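**Call for participants: silent retreat at the Gronow house of prayer**

We invite men and women of any age to join us for 3 days of silence, Scripture reading and common prayer in August. You do not need experience with retreats, only the wish to listen. Each day has morning prayer, a short talk on one Psalm and Mass in the evening. 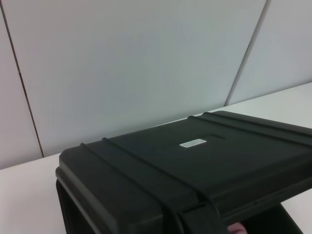
We are also looking for two singers who can lead the Psalms – simple tones, no solo parts. They stay free of charge. All others pay 50 euros for room and meals, and who cannot pay this should please write to us anyway.

The house is in Gronow, some 3 km from the bus stop in Utow. Please bring your own Bible and bed sheets.

Write to the Skamau parish office before the end of June, and tell us if you wish to sing.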